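Clubs > Moura Football Club > Join us > Matchday kit helper

Moura Football Club is looking for a matchday kit helper for the new season. We play in the Giltberg regional league, and our home ground in Brurnach has space for 2,000 people, although on a usual match day we see about 1,000.

The helper prepares the dressing room before home games, keeps the shirts and towels in order, and brings the drinks to the bench. After the match you stay until everything is collected and the room is locked. Please count on being with us well beyond the 90 minutes of play.

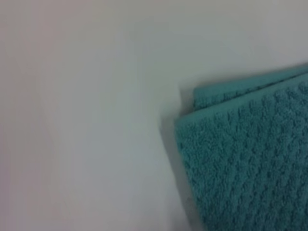 A folded teal towel.

We ask for the following:
- you are 18 or older
- you can come to most home games and to some away games
- you can carry bags and boxes on stairs
- you speak enough English to understand the coaches -- it does not have to be perfect

Experience in soccer is welcome but we do not require it. A driver's license is an advantage, as the away bags go in the club van.

We pay a fixed amount for each match and also your travel inside the region. You receive a club jacket from our sponsor Flivus and a season pass for one family member.

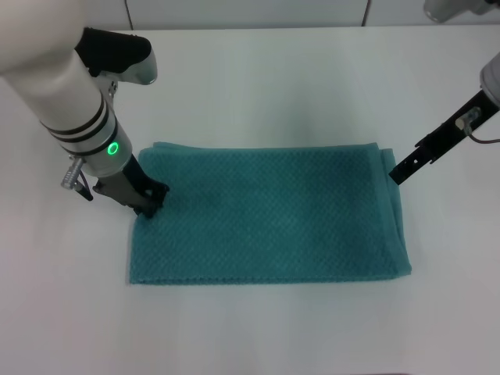 Teal towel with a waffle texture, folded, on a white tabletop.

To apply, write a short letter, not more than 30 lines, and leave it at the club office or send it through the contact form. Tell us which dates you are not free. We will invite suitable persons to a friendly game, so that both sides can see if the work fits.

Posted Jun 27, 2023

Comments (3)

brurnach_north: Is it possible to share the job with my brother? We both work shifts.

Moura FC office: Yes, please write one letter together.

oldwinger: I did this in May for the youth team. Bring good shoes, the path behind the stand is mud.

This site uses cookies. Accept | Settings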